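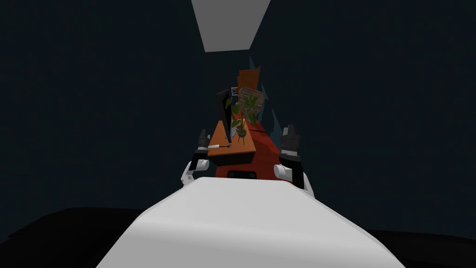 Garba Olaniyan

Search tips, e.g. stains, bills, drawers

Sooner or later everyone with a kitchen table and a bit of savings decides to manage their own investments at it. I did. What follows are my household tips for people who keep a share portfolio in the same room as the toaster. None of it will tell you what to buy. My record on that front includes 900 shares in Dratberg, bought on the strength of a pleasant logo, so you'll want to look elsewhere.

Start with paper. Brokers say they've gone paperless and then post you things anyway. Get an accordion file and label the pockets by holding, then by year inside each pocket. I tried doing it by year first, and come tax time I was on the floor hunting for one Anozie dividend slip among the warranty cards. Buy statements matter most, and you need them until well after you've sold. A parcel you can't put a cost to is a miserable thing to explain to an accountant who charges by the quarter hour.

Keep the file out of the kitchen drawers. Grease travels. I have a contract note from Tornerham with a perfect ring of curry on it, right over the brokerage fee.
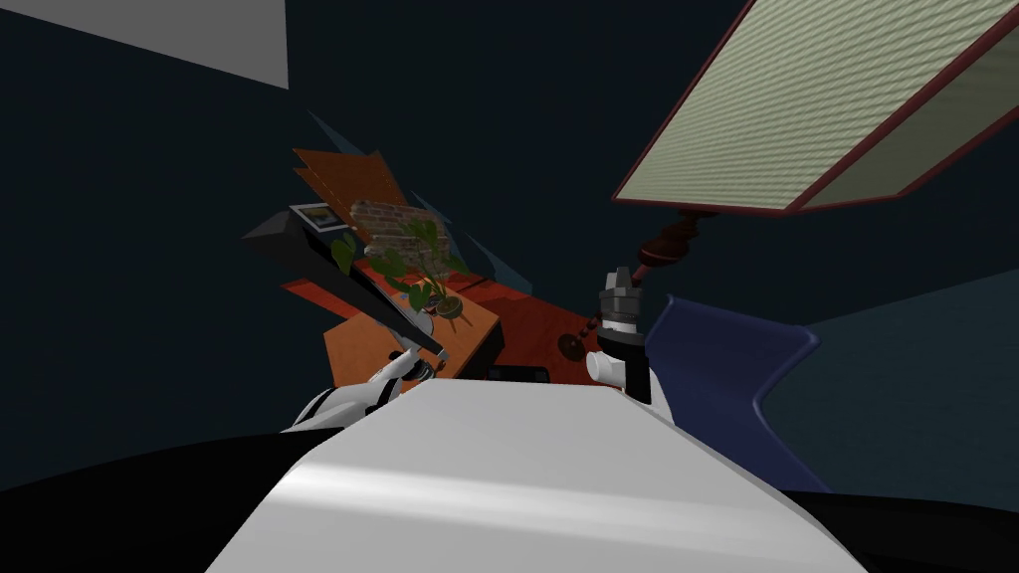 If you must have a drawer, line it with baking paper and swap the paper when you swap the batteries in the smoke alarm. Thermal receipts fade to nothing near the stove, so photocopy those or scan them the evening they arrive. Sticky tape over the printing makes them fade faster, as I learned with some labour and a whole roll of tape.

Next, the fridge door. Put up one sheet with the ex-dividend dates, the date the tax return is due and how much cash you've decided to leave alone. Mine says $300 a month goes in and nothing comes out before April. Write it in pen. Pencil invites negotiation, particularly after dinner.

Do not put prices on the fridge. I kept a whiteboard of closing prices for 27 days and ate a remarkable amount of cheese.

Whiteboards, by the way, come clean with a dab of methylated spirits on an old sock. If somebody has used the laundry marker on it, scribble over the marks with a proper whiteboard pen, wipe while it's fresh, and most of the damage lifts off with it.

Passwords: a sealed envelope in the fire box, and tell one sensible relative where the fire box is. Change the envelope when you change the password. Mine was out of date by four passwords when I last opened it, and one of them was for a video shop.

Set a time for looking at the account. I look at 7 in the evening, once the dishes are done, with the kettle on a proper boil. When it clicks off, I close the laptop. It's a small kettle.
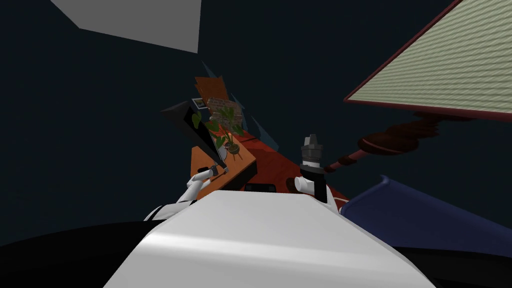 Fitine sends its statements as one enormous PDF, so I'd add that you should rename the file the minute you download it. I had a folder full of things called "statement (4)" and ended up opening every one of them to find a single sale. Year first, then the company, then what it is. And I'd keep a second copy on a stick in the fire box, seeing as the box is there already.

Fair point, and I've pinched it. Put the stick in a zip bag with one of those little sachets from a shoe box, and write the year on the bag.

Contact | Copyright Garba Olaniyan | Back to top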